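Prestthorpe to replace mixed recycling with two-stream collection

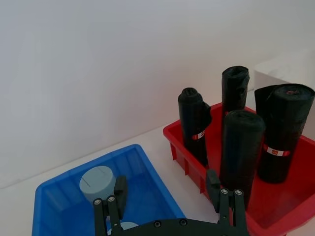
Page last updated: July 2025

Prestthorpe will end single-stream recycling and require households to separate paper and cardboard from bottles, cans and rigid plastic, under a collection contract awarded to the waste hauler Dernier.

Paper and cardboard will go in a blue bin and containers in a red one. The two streams will be picked up in alternate weeks. Trash service is unchanged.

The decision follows a trial on 343 households in the Jivura district that ended in May. Loads from the trial routes were sampled at the transfer station and compared with loads from mixed routes of similar length. According to the town's summary, paper from the separated routes had less broken glass and food residue, and fewer bales were downgraded by the mill.

"Glass fines are the main problem in mixed paper," said Bence Tóth, solid waste engineer for the town. "Once they are pressed into wet cardboard, screening does not remove them."

Under the contract, Dernier will be paid per ton collected, with a deduction for any paper load that fails inspection. The previous contract set a flat monthly fee and made no reference to load quality. The new agreement also requires the company to weigh each stream separately and report the figures to the town every month.

Apartment buildings will use shared carts and will be moved to the new system after single-family homes. Buildings with fewer than 80 units may apply to keep their existing enclosures if both streams can be stored without blocking access for the truck. Larger properties must submit a storage plan.

Waxed cartons, plastic film and shredded paper will not be accepted in either bin. Flattened cardboard too large for the blue bin may be left beside it, tied with string. Households that place the wrong material out will receive a tag on the first two occasions. No fines are planned for the first year.

Joon-young Ok, who manages the contract for Dernier, said the company would run split-body trucks on the narrower streets in the Abdel Hamid development, where two separate vehicles cannot easily turn.

Replacement bins can be requested from the public works office.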